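Demumley : le bras qui serrait trop fort

Pavithra Suvarna reçoit debout, un carnet sous le bras. Elle dirige les essais de manipulation chez Planlow et sait très bien pourquoi on vient la voir : le défaut de février, celui qui a valu à la cellule deux semaines d'arrêt. « On m'a demandé de dire que c'était un incident mineur. Je dirai que c'était un défaut de consigne. »

L'exercice paraît modeste : deux bras, un tapis beige, des tasses à saisir et à reposer. Le logiciel, Ryu, doit choisir la prise et doser l'effort.
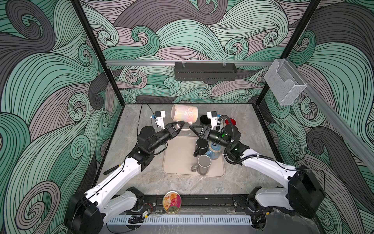
Ce qui a lâché

Au 13e essai de la série, la pince a gardé la consigne de l'objet précédent. Effort demandé : 2 newtons. Effort appliqué : 80. La tasse a cédé, et le bras a continué son trajet comme si elle était entière. « Le journal indiquait une prise réussie, raconte-t-elle. C'est ce qui m'inquiète le plus. »

Plallow, qui fournit le module d'effort, parle d'un cas isolé et met en avant 2000 cycles sans défaut. Elle hausse les épaules. Ces cycles ont été faits avec un seul modèle de tasse, toujours debout.
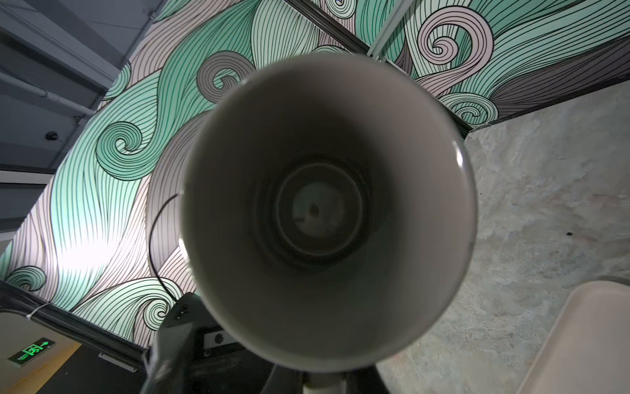 Et la vision au poignet, censée tout rattraper ? « Elle voit le fond d'une tasse, très bien. Elle ne sent pas la paroi. » Le correctif remet la consigne à zéro à chaque ouverture de la pince. Denise Wragg, chargée de la sécurité, voulait en plus un seuil d'arrêt matériel, indépendant de Ryu — elle ne l'a pas encore obtenu.

On nous assure que la reprise s'est bien passée. Sur combien d'essais ? Pavithra Suvarna referme son carnet. « Pas assez pour que je mette la main entre les doigts. »

Le rapport complet reste interne à Planlow.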